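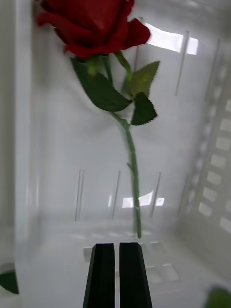
One of the red roses, in the white crate.

From: Raimo Kettunen
To: Bistlow Hall list
Subject: Re: [bistlow] flowers for June — what are we keeping??

All,

Quick one, I'm between things and the van has to be back by 4:30. Answers to the questions below, then what I need from people. The red roses first. Long stem, toothed leaves, one bloom to a stem. Those are the keepers. If the thing you find in your closet doesn't look like that it goes in the other pile.

Counted last night at my kitchen table. We have 86 of the red ones fit to use. I had 14 more that I put aside, mostly heads that come off the stem when you pick them up, a couple with no leaves left at all. Hot glue might save them. Not by me.

Going through the earlier message:

> Are we really using fake roses again? I thought after last year we said
> we'd go with real ones from the place in Narnbridge.

We said we'd ask. I asked. Real ones for every table came to 798 with delivery, and that's for one evening, and they want the buckets back the next morning. We have 700 for the whole room, and that has to cover candles and the table runners too. So fakes on the tables. If somebody wants to bring a bunch from the garden for the front desk, please do, that would look great.

> The ones I remember were pretty dusty and the leaves looked gray. Can they
> be washed or do they fall apart?

They wash fine. The petals are the velvety kind so don't scrub. What I do: sink of cool water, tiny squirt of dish soap, hold it by the stem and swish it head down, shake over the tub, then lay it on a towel. Don't use the hair dryer on hot, I cooked the edge of one that way and it went stiff. Leaves you can wipe with a damp cloth, go from the stalk out to the tip or they snag. Overnight to dry, longer if it's humid. Don't crate them wet!! Last time a whole layer went in damp and they smelled like a basement for months.

> Also which box are they in? I looked in the hall closet and only found
> ribbon and the fake ivy.

White plastic crates. Not the closet, they're on the shelf in the back room behind the folding chairs. The cardboard boxes are gone, they had gotten soft at the bottom and everything was coming out with bent heads. In the crates I'd like them lying down in rows, heads all at one end, tissue between layers. The long ones go in corner to corner if they won't fit flat. Please do not fold the stems to make them fit, there's wire inside and it keeps the kink. (The ivy can stay in the closet, nobody's asking for the ivy.)

> Is there a way to make them look less fake? The stems are so straight.

Some. Bend the stem a little, low down, slow, with both thumbs. Pull the outer petals out and down a bit so it looks opened up. Spread the leaves, they come out of storage all pressed against the stem, which is the main thing that makes them look cheap if you ask me. And different heights in the vase. The Ikmont vases are tall and narrow so three to a vase is plenty, five looks like a broom. I wouldn't put water in. I know some people like how it looks but then someone has to empty them all at midnight and it's always me.

> My daughter got scratched last year by one, are there thorns on them?

Yes, small plastic ones along the stem. They're blunt but a snipped one can have a sharp edge. Run your thumb down it first. If you find a nasty one take it off with nail clippers or an emery board, close to the stem. For the kids' table I'd just take all of them off. Same with the cut ends, if there's wire poking out wrap it with the green tape. Tape is in the Juntunen tin with the scissors.

OK so what I need:

Two people to wash and shake out, any evening next week, my place or yours.

Someone with a car to take the crates over to Bistlow. They're light, just bulky, and they don't stack well unless the lids are on.

Anyone who took roses home after the last dinner, please bring them back. No hard feelings, I know they were handed out. I just want to know if we can get past the 86 before I buy more.

Tissue paper. Any color except red, the red stuff bled on the white petals we used to have, that's why we don't have any white ones.

Colors, before anyone asks: red only this time. The pink and the yellow are a different make with a shorter stem and they look odd standing next to these. They can go to whoever wants them, first reply gets the lot. Otherwise they go to the rummage table.

Reply to the list please and not just to me, I lose track. Will send the table plan when I've got teh final numbers.

Raimo

_______________________________________________
bistlow mailing list
To leave the list, send a message with "unsubscribe" in the subject line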